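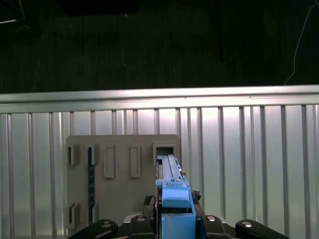

Learning to feel the slot
By Nerys Kemeys
7 Nov 2019

For a person, putting a part into a holder takes no thinking. For a robot it is still one of the hard tasks, and the small team at Skillwood has worked on it since July.

Their method, which they call Billell, has two stages. In the first stage the arm follows what it sees from a camera at its wrist. In the second, when the part touches the holder, the program gives more weight to force than to sight. Mali Mathias, who leads the work, explained to me why the change is necessary. "Near the end, the part hides the opening from the camera," she said. "The robot must then search by touch, like you search for a keyhole at night."

The team trained the program with 4,000 attempts on a board with holders of different sizes. In the last test, 98 percent of the insertions succeeded. With the camera alone, the arm often pushed against the rim and stopped there.

There are limits. The test used only three kinds of parts, all of them stiff. Soft parts bend during the search, and the force signal becomes difficult to read. Mathias wants to try them next, with a second arm that holds the board.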